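小事务所会计圈 › 继续教育与软件 › 月结流程

主题:从Hisby换到Rashidi,有没有人走过这条路?银行对账想听听大家的意见

暖茶半杯(楼主)
发表于 2018年7月5日

各位前辈好,潜水很久了,第一次正经发帖,写得长了点,大家多担待。

我在一家小事务所做代理记账,所里连老板在内三个会计,客户以餐饮和小商贸为主。我们一直用Hisby做账,用惯了,闭着眼睛都知道哪个菜单在哪里。可是今年四月续费的时候老板看了一眼账单,脸色就不太好,后来他去听了一个讲座,回来就念叨要换Rashidi,说银行流水可以自动匹配,月底能省出好多时间来。

我自己是有点犹豫的。一来年中换系统,期初余额怎么搬,我心里没底;二来我们有十五家客户是每个月都要出报表给银行看的,万一哪个月接不上,挨骂的肯定是我。所以想请教一下:有没有人真的从Hisby搬到Rashidi过?是等到年底一刀切,还是一家一家慢慢挪?银行对账那一块到底好不好用?先谢谢大家啦,哪怕只回一句也是好的。

老算盘不响
回复 1楼

楼主你好,欢迎欢迎,别紧张,这里的人都挺好说话的(除了我偶尔脾气急)。

我劝你等到年底。我干这行年头不短了,见过年中换系统的,最后多半是两套账并着跑,跑到十二月份人都快散架了。凭证号断一截,辅助核算对不上,审计来了还得一页一页解释。年底结转完,期初一录,干干净净,多好。至于讲座上讲的那些,听听就好,台上演示用的流水都是挑过的,你自己客户的流水里有多少“转账”“往来”“还款”这种摘要,你心里比我清楚。

Princess Dalisay
回复 2楼

算盘老师,这次我可要跟您唱个反调啦。我们所就是年中搬的,分批搬,先挑了三家业务最简单的客户,做满一个季度,摸清楚脾气了再搬下一批。说真的没有想象中那么可怕,年底大家都在忙汇算清缴的准备,那时候再换系统,人手从哪里来呢?

给楼主说几点我自己的体会。科目表一定要先整理,Hisby里那些用了两次就没再用过的明细科目,趁这个机会合并掉,别原样搬过去。期初余额按月末数录,录完打一张试算平衡表,跟旧系统的放在一起,让另一个同事来核,自己核自己的容易看花眼。应收应付要按客户、按单据搬,只搬一个总数的话,后面账龄分析就没法看了。

银行对账那一块,我给七十分吧。金额和日期都对得上的,匹配得很快;一笔收款对好几张发票的,还是得手工去勾。但是规则是可以自己设的,设好以后第二个月就轻松多了。

南街小账房
回复 3楼

七十分给高了吧……我试用过一阵子,手续费那种几块钱的小额,它老是给我配到别的客户名下,我一笔一笔改回来,改得一肚子火。后来我就退回Hisby了,贵是贵一点,起码不用跟它吵架。

Princess Dalisay
回复 4楼

手续费那个您可以单独建一条规则,摘要里带“手续费”的直接进财务费用,优先级调到最上面。我一开始也吃过这个亏,后来在Losunham的培训班上问了讲师才知道优先级可以拖动,说明书里写得很不显眼。

南街小账房
回复 5楼

还能拖动的?我居然一直没发现。行吧,这一分我还给它。不过优先级这种要紧的东西藏得那么深,我还是要扣它的分的。

Vojtěch Danko
回复 1楼

大家好,我中文打字慢,来晚了,各位别介意。我在这边给几家做进出口的小公司管账,也换过系统,我的路线是先去Daniria,用了不到一年,再到Rashidi,所以两次搬家的苦都吃过,多说几句希望对楼主有用。

我觉得年中还是年底,其实要看客户。没有外币、没有存货的,什么时候搬都可以;有外币的,我强烈建议等到年底,期末调汇那一步在两个系统里的算法不完全一样,年中搬的话,汇兑损益会多出一条小尾巴,数目不大,可是很烦人,我为了这条小尾巴找了两个晚上。有存货的,请先盘点再搬,不要拿旧系统里的数量直接录进去,不然就是把旧的错误请到新家里来住。

还有一件事,搬之前把Hisby里的凭证和账簿全部导出来存档,附件也要导。停了续费以后能不能再登录,每个合同写法不一样,请务必先去看自己的合同。我当初就是没有仔细看,后来为了一张采购发票的扫描件写了好多封邮件,对方客服很客气,但是客气也不能当附件用。 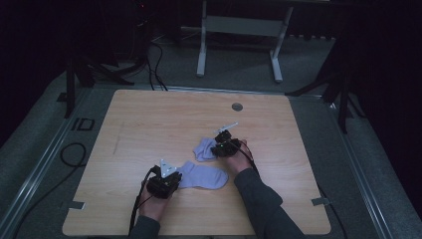
桌上有两只淡紫色的袜子

再回答银行对账。我每个星期对一次,不留到月底,这样每次只有一小段流水,错了也容易找。楼主如果现在是月底一次对完,不妨先在Hisby里改成每周对,把习惯养好了,换到哪个软件都会舒服一些。我有时候觉得,大家说新软件省下来的时间,有一部分其实是习惯省下来的。

老算盘不响
回复 7楼

外币这一段说到点子上了,我支持。不过没有外币的我还是主张年底搬,年度账在一个系统里是完整的,以后翻起来舒服。这个可能是我们老派人的执念,Princess老师别笑我。

Princess Dalisay
回复 8楼

哪里敢笑您!翻账舒服这一点我是承认的,我们去年那几家,上半年要开一个系统查,下半年要开另一个系统查,确实有点别扭。我只是觉得对楼主这样人手紧的所来说,分批走心里踏实。每周对账那条我举双手赞成,我们也是这么做的。

暖茶半杯(楼主)
回复 7楼

天哪,一下子这么多认真的回复,我端着饭碗看完的,饭都凉了。谢谢大家!

我跟老板聊了一下,他原本是想下个月全部换掉的,我把各位的话念给他听,念到“人都快散架了”那一句他沉默了一会儿。现在初步的想法是:先挑三家没有外币也没有存货的试着搬,其余的等年底再看。每个月要给银行出报表的那十五家,一家都不动。

Danko老师,我还想追问一句,您导出附件的时候是按客户分文件夹,还是按月份分呢?我们有些客户的扫描件名字乱得很,什么“新建1”“最终版2”都有,我看着就头疼。

Vojtěch Danko
回复 10楼

我是先按客户,再按年度,最里面按月份分十二个文件夹。名字乱的不用全部改,改起来没有尽头,只把金额大的和固定资产的改成“日期加凭证号”就够用了。另外做一张对照表,旧凭证号在左边,文件名在右边,以后别人接手也看得懂。

南街小账房
回复 11楼

对照表这个好,我也要去做一张。楼主试完三家记得回来说说手续费那个规则灵不灵,要是灵的话,我再考虑要不要给它第二次机会。

暖茶半杯(楼主)
回复 12楼

一定一定,等第一个月结完账我就回来汇报!对照表的格式我先照Danko老师说的搭一个,搭好了贴上来请大家帮忙挑毛病。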